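The Panel PC at Pellbridge

The industrial computer on Line 2 at the Pellbridge biscuit works had been switched on for eighteen years, and Comfort Aryee had been sent to switch it off.

She had a work order, a replacement unit from Skorkura in a box with handles, and a letter from head office stating that the changeover would take 21 minutes. The letter had been written by someone in head office.

"You'll want to talk to Frimpong first," said the shift supervisor.

"Who's Frimpong?"

He pointed at the computer. It was beige, or had been, and bolted to a swing arm at the height of a tall man's chin. Somebody had labelled it FRIMPONG in marker, and somebody else had gone over the letters when they faded.

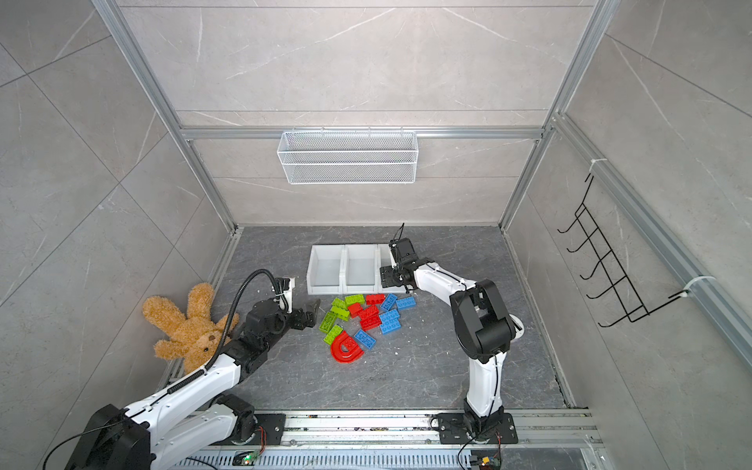 Comfort had replaced 809 of these things across three provinces and had never been introduced to one. She put down the box and asked what it ran.

"The oven," said the supervisor. "And the belt. And the car park gate."

"Why the car park gate?"

"There was a spare port."

She opened the back. Inside, in a layer of flour and grey fluff, was a serial card made by Jerkudton, a firm that had gone under so thoroughly that even its creditors had lost interest. The card had a ribbon cable, and the ribbon cable went into the wall. Nothing on the drawing went into the wall.

"What's on the other end of that?"

The supervisor considered it. "We've always been respectful of it," he said. 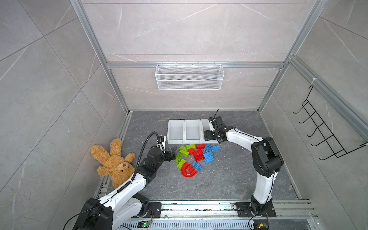
Wire basket on the crossbar, hooks on the right-hand wall.

By two in the afternoon she had copied the disk, which made a noise like a man clearing his throat before bad news. By three the Skorkura was on the swing arm, slim and black and fanless, rated for dust, vibration and a splash of anything short of the harbour. It started in seconds. It found the oven. It found the belt. It asked politely whether she would like to register for a newsletter.

Then the lights went out in the women's change room, and a voice from inside said a word that carried quite well over the machinery.

"That'll be the cable," said the supervisor.

Comfort phoned head office. Head office asked if she had tried the manual. She said the manual was 200 pages long and the change room wasn't in the index. Head office asked what colour the cable was, wrote down the answer and wished her a good weekend.
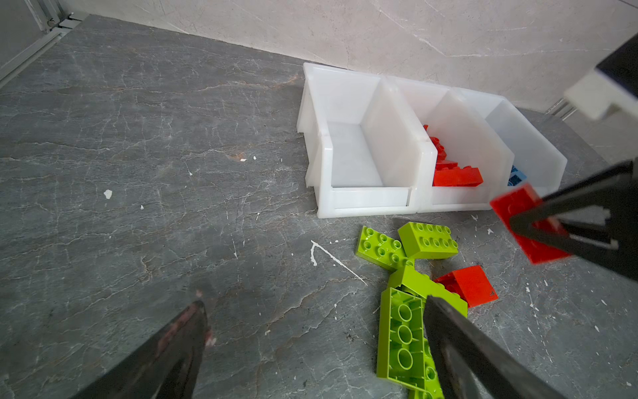 Red bricks in the middle bin, blue in the right, green on the floor.

She left on Sunday evening. The Skorkura had the oven and the belt, and the production figures were up a little, for which the letter writer was later given a fruit basket. Frimpong stood on a shelf behind it with the Jerkudton card still in place, looking after the gate and the change room lights.

On the work order there was a box marked Old Unit Decommissioned, Yes or No. Comfort wrote "Semi-retired" across both and went to find her car. The gate took its time, then let her out.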